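Pomby reworks its save system ahead of the second expansion

Flaltach, the survival game from the studio Pomby, receives its second expansion in February. Ahead of the release we spoke to lead programmer Noura Nimri and level designer Abdul-Rahman Eshun about the new region, Dimley, and the patch that precedes it. 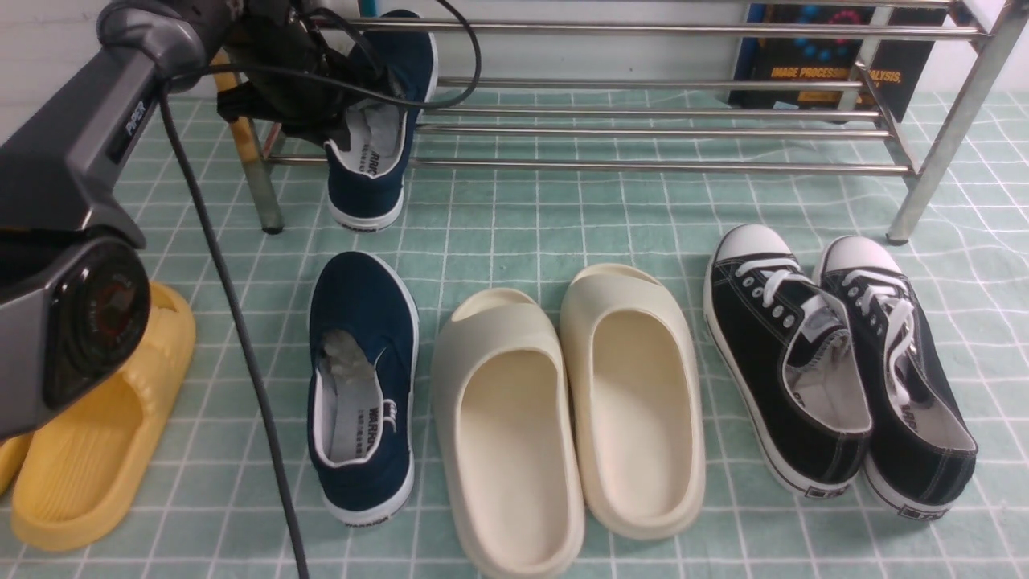
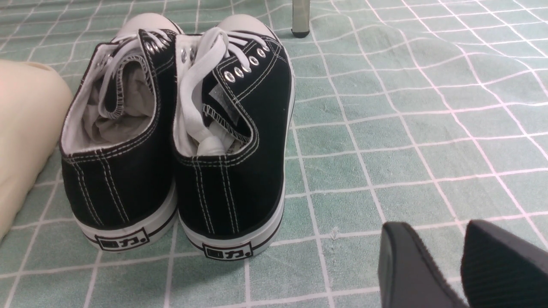 Will existing saves carry over to the expansion? Nimri says they will, provided the file has been opened once in the current patch. "The converter runs on loading. It keeps inventory and map progress, and it resets active quests in the harbour."

The old format stored every placed object as a separate entry. One tester's file held 3,946 of them and took 165 seconds to load. "We now write objects by map cell," Nimri says. "The same file loads in 10 seconds on the same machine."

Dimley is built as a single area with no loading screens. Eshun describes the terrain as steep, with few flat places to build. "Players put down a base early and never move it. We wanted moving to be cheap, so dismantling returns 100 per cent of the materials — but only inside Dimley."

Co-op remains limited to four players. Nimri does not rule out a higher limit, though the network code would need changes first. "Enemy positions are the expensive part. We have a test build with six players and it drifts."

The patch is out on 8 Oct 2026.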